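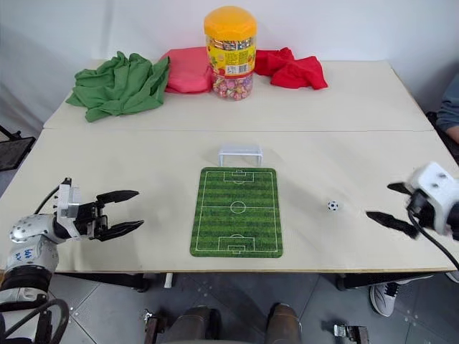
Week 3: Collecting Demonstrations

A learned policy is a very expensive way of copying whoever was holding the controls. Keep that sentence somewhere you will see it, because most of what goes wrong in your projects will go wrong during collection, and you will spend April blaming the network. Before you record anything, write down what the task is and what counts as finished. For the tabletop soccer task that means a tiny ball on the bare table to the right of the field mat, a goal just past the far end, and two open grippers pointed inward. "Score a goal" sounds clear until you ask your partner whether the ball has to roll, whether it may be carried over the line like groceries, and whether a ball leaning on the post is a goal or a philosophical position. Settle it on paper first.

What one episode is

An episode starts with both grippers open and away from the ball, and ends when the arms are back out of the way. Please do not stop recording the instant the ball crosses the line. Last year's Drernard set has 535 episodes, a great many of which end at the moment of triumph, and the policy trained on them freezes over the goal as if waiting for applause. Record the retreat.

If you fumble and recover, keep it and tag it "recovery". If you fumble and then mutter and start the motion over from the beginning, tag it "discard". The difference matters more than you'd think. A recovery shows the policy how to get out of trouble. A restart shows it that trouble is followed by a long pause and a jerk of the left arm.

Varying the setup

The target per team is 300 kept episodes. You will be tempted to put the ball back in the same spot every time, since that makes you look like a gifted operator by episode forty. It also gives you one episode with a lot of backup copies. Move the following between runs:

Ball position: right of the mat, left of the mat, on the mat, near the seam between the two table panels. The rear panel sits a little higher than the front one, so plan for that if you place anything back there.

Mat angle: a few degrees either way. Straight mats exist only in datasets.

Background: the cloths and the candy jar at the back are there to be swapped around. Change their order, bunch the cloths differently, take one away. A policy that has only ever seen the red cloth to the right of the jar may decide that the red cloth is how you find the ball. The Sakow team managed this last year and wrote a very good report about it.

People: partners may sit or stand near the table. Keep your hands off the working area while recording, but don't hide under the furniture. The thing has to run in a room with people in it eventually.

Candy is part of the background. Candy is to be counted as equipment.

Operator habits

Every operator has a style, and the policy will average them. If one of you always reaches with the right arm and the other always with the left, the average is a robot that reaches halfway with both and then thinks about it. Agree on a rule (nearest gripper takes the ball is a fine one) and stick to it. Swap operators every twenty minutes. Past that point the motions get sloppy, and everyone insists that theirs don't.

Move at a steady pace. Slow is fine, frozen is not. Long pauses teach pausing — trim them if they fall at the start or end, discard the episode if they fall in the middle.

Check cable slack on both grippers before each block. A cable that catches on the table edge will put a tug in your data that no amount of filtering takes out.

Logging

File names follow the pattern team_operator_number. The Tăng and Welar teams share a storage folder this term, so the team prefix is not decorative. For each episode note the ball position, the tag, and one line if anything odd happened. "Weird" is not a line. "Ball rolled off mat, picked up with left gripper" is a line.

For Thursday

Read the collection section of the course packet and bring ten test episodes, tagged. We will watch them in class at full speed, which is a humbling experience and counts toward participation. Questions about rig time go to Mylene Dela Peña in room 618. Knock first.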